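Mending folks wanted in Mivwood!

Hi neighbors! I run the Tuesday evening mending circle at the Cruzado building, and I'm looking for more people who like to sew (or think they might) to join us starting in May. We fix whatever comes through the door, mostly kids' stuff, and it all goes back out to families in Mivwood and Nalbridge.

You don't need to be good at it. My first hem looked like a mountain range! If you can thread a needle, I can show you the rest, and we've got three machines to share. 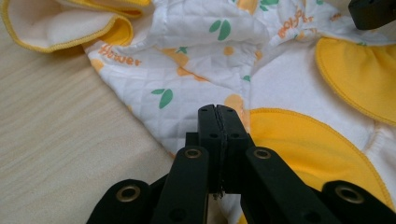

White quilted fabric with green leaves, the sort of print I love

We meet at 6:30 and usually wrap up by 8:30, in room 49, upstairs. It's unpaid, but there's soup, and I'll cover your bus fare. Can you make two Tuesdays a month? Great, leave a note in the Onon box by the front door with your name and the best way to reach you. Lefties, I have scissors for you!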